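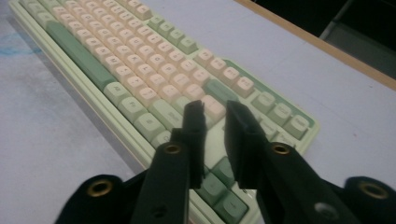

How to assess whether a machine can clean a desk keyboard

This guide sets out a method for deciding whether a routine desk chore can be given to a machine. The chore used throughout is the care of a mechanical keyboard: removing keycaps, clearing the space beneath them, and putting each cap back where it belongs. It is intended for office services managers and repair benches that have been offered automated equipment and wish to judge it fairly.

Keyboard care is a useful test. The parts are small, light and closely packed, the force required is modest, and a mistake is easy to see. A person of ordinary ability can learn the work in an afternoon. Machines cannot yet be relied upon to do all of it, although parts of it are within reach.

Before you begin

Choose a keyboard that is in ordinary use and that you can afford to have damaged. Disconnect it. Place it on a flat, pale surface, so that a dropped keycap can be found quickly. Record the layout, including any caps that differ in colour from their neighbours.

Set aside one hour for a person to do the job by hand. The result of that hour is the standard against which the machine will be judged. Assessments that omit this step tend to compare the machine with an imagined worker who never drops anything.

Step 1. Divide the chore into separate tasks

Write down each task on its own line. For a keyboard, the list will normally be as follows.

Hold the keyboard steady.
Grip a single keycap without catching the one beside it.
Lift it straight up.
Put it down in a known place.
Clear dust from the exposed area.
Return the cap the right way round and press it home.

Each task should be passed or failed separately. A machine that lifts well but cannot return a cap has done less than half the work, and the remainder will fall to your staff.

Step 2. Try the task with the gripper in a person's hand

Where the supplier can provide a hand-held version of the gripper, ask a member of staff to attempt the chore with it before any arm or motor is involved. If a person with good eyesight and full attention cannot lift a keycap with a given pair of jaws, a machine fitted with the same jaws is unlikely to do better. Two grippers should be tried together, one to steady the case and one to work on the caps.

In the trials run at the Lockwood repair bench in February, this step alone ruled out one set of jaws. The tips were too broad to enter between two rows.

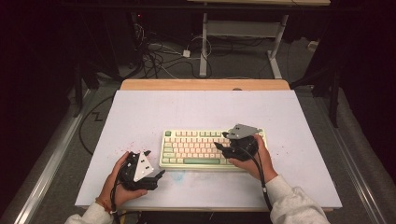

Joanne Bickerstaff wrote to us after the first version of this guide to say that the step was sound but incomplete. In her view the large keys deserve a test of their own, as a space bar must be lifted evenly at both ends and will bind if it is not. She also asked that the person trying the gripper be given time to practise – her own first attempts were poor, and her later ones were quite acceptable. We have adopted both suggestions.

Step 3. Run the machine and record every attempt

Ask for unassisted attempts and write down the outcome of each. Our trial of the Ciro arm comprised 732 attempts to lift a single keycap, of which 503 were clean. An attempt was counted as clean only if the cap came away whole and no neighbouring cap was disturbed.

Note also each occasion on which a person had to step in. Suppliers do not always regard this as a failure. For your purposes it is one, as that person could not have been doing other work.

Step 4. Decide what to hand over

We suggest the following rule. Give the machine any task it completes as reliably as your member of staff, provided that an error can be put right in under 2 minutes. Keep all other tasks with people, and repeat the assessment when the gripper or the software is changed.

On present results, Lockwood has given dust clearing to the machine and kept the removal and return of keycaps with its bench staff.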